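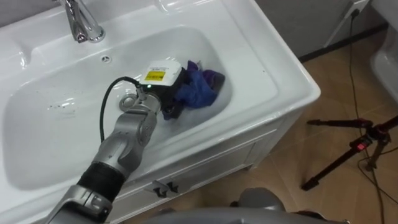 Waschbecken auswischen: Handführen oder Fernsteuerung?

rurik_fan
Guten Abend zusammen. Ich lese seit einer Weile mit und habe jetzt selber eine Frage. Deutsch ist nicht meine erste Sprache, bitte habt Geduld mit meinen Sätzen.

Wir bringen einem Arm bei, ein Waschbecken mit einem Tuch auszuwischen. Bisher mache ich alle Vorführungen mit der Fernsteuerung, also ich sitze im Nebenzimmer mit dem kleinen Führungsarm von Hikanus und sehe nur das Bild von der Kopfkamera. Das Greifen vom Tuch geht gut. Schwierig ist die Rundung, wo der Boden vom Becken in die Wand übergeht. Ich spüre den Druck nicht, und auf dem Bild sehe ich nicht, ob das Tuch fest anliegt oder nur liegt. Von 25 Vorführungen gestern habe ich 20 behalten, aber ich bin nicht sicher, ob diese wirklich gut sind.

Meine Frage ist: Soll ich für diesen Teil den Arm lieber mit der Hand führen? Oder mischt man das nicht?

kuster_werkstatt
Mit der Hand führen, klar. Bei allem, was wischt, schleift oder poliert, brauchst du das Gefühl im Handgelenk. Du nimmst den Arm, schaltest die Schwerkraftkompensation ein und machst die Bewegung so, wie du sie selber machen würdest. Nach zwei Versuchen merkst du den Unterschied.

Hikanus ist für Pick-and-place in Ordnung, für Kontakt habe ich es nie gern benutzt.

pendelachse
Da bin ich nicht einverstanden. Wenn du den Arm anfasst, sind deine Hände und meistens auch dein Kopf im Kamerabild. Das Modell lernt dann mit Bildern, die es später allein nie mehr sieht. Bei der Fernsteuerung ist das Bild beim Vorführen das gleiche wie beim Ausführen. Das ist für mich wichtiger als das Gefühl.

Und noch etwas: Beim Handführen misst der Sensor im Handgelenk je nach Griffstelle auch deine Kraft mit. Dann hast du Zahlen, aber du weißt nicht, was sie bedeuten.

kuster_werkstatt
Man kann die Bahn von Hand aufnehmen und danach abspielen und erst beim Abspielen die Kamera aufzeichnen. Das machen wir so, und es funktioniert.

pendelachse
Mit einem starren Gegenstand, ja. Das Tuch liegt beim Abspielen aber anders als beim Aufnehmen. Es hat jedes Mal andere Falten, und dann wischst du mit der nackten Greiferkante über die Keramik.

rurik_fan
Danke euch beiden. Das mit den Falten kann ich bestätigen. Unser Tuch ist blau und violett, und wenn es zusammengeknüllt am rechten Ende vom Becken liegt, steht hinten an der Wand eine Falte hoch. In dieser Lage drücke ich mit dem Greifer darauf und schiebe. Eine fest abgespielte Bahn würde dort vielleicht nur die Falte treffen.

Ich habe noch ein zweites Problem, vielleicht gehört es dazu. Das Kabel zum Ende vom Arm macht einen Bogen nach außen. Wenn ich links im Becken arbeite, habe ich Angst, dass es am Wasserhahn hängen bleibt. Soll ich es enger befestigen?

Regula Kaufmann
Ich schreibe hier selten, aber das Kabel bitte nicht zu eng! Wir hatten in Wakstead eines ganz straff am Arm befestigt, und beim Drehen vom letzten Gelenk hat es den Stecker herausgezogen — mitten in Vorführung 408, ich habe die Nummer nicht vergessen. Ein Bogen muss sein. Man kann ihn aber in der Mitte mit einem losen Klettband führen, so dass er zum Unterarm zeigt und weniger zum Hahn. Danach einmal jedes Gelenk langsam bis an die Grenze fahren und zuschauen.

Zum Streit oben: Ich mische beides, aber nicht in denselben Daten. Zuerst führe ich den Arm ein paar Mal von Hand, nur für mich selber, um zu verstehen, wie steil das Handgelenk in der Rundung stehen muss. Diese Bahnen lösche ich wieder. Danach mache ich die richtigen Vorführungen mit der Fernsteuerung und weiß schon, welche Stellung ich suche.

pendelachse
Damit kann ich leben.

kuster_werkstatt
Ich finde es schade um die Daten, aber als Übung für den Operator ist es gut, das gebe ich zu. Bei der Fernsteuerung würde ich dann wenigstens die Steifigkeit in Druckrichtung heruntersetzen. Sonst drückt er mit voller Kraft, sobald du den Führungsarm einen Zentimeter zu tief hältst.

rurik_fan
Die Steifigkeit habe ich noch nie verändert, alles steht auf den Werten von der Lieferung. Ich schaue morgen nach.

Eine Frage noch zur Auswahl. Im Becken liegen links unten kleine dunkle Krümel, und die sollen natürlich weg. Muss ich eine Vorführung wegwerfen, wenn am Ende noch ein paar davon da sind?

Regula Kaufmann
Kommt darauf an, was du am Ende gemacht hast. Wenn du nachgewischt und eine Stelle verfehlt hast, würde ich sie behalten und markieren. Wenn du aufgehört hast, obwohl du die Krümel gesehen hast, wirf sie weg. Sonst lernt der Arm, dass man dort aufhören darf — das habe ich seit November zweimal wieder abgewöhnen müssen.

Und beginne nicht immer mit dem Tuch am gleichen Ort. Einmal rechts, einmal beim Abfluss, einmal flach, einmal geknüllt.

rurik_fan
Das Letzte habe ich falsch gemacht, bei mir hat es fast immer rechts angefangen. Dann nehme ich morgen neu auf, zuerst mit der Hand als Übung, dann ferngesteuert mit weniger Steifigkeit. Hat jemand einen Startwert für Rurik? In der Anleitung finde ich nur das Maximum.

kuster_werkstatt
Geh auf die Hälfte vom Maximum und von dort in kleinen Schritten hinunter, bis der Arm nachgibt, wenn du mit zwei Fingern gegen den Greifer drückst. Schreib bitte, wo du gelandet bist.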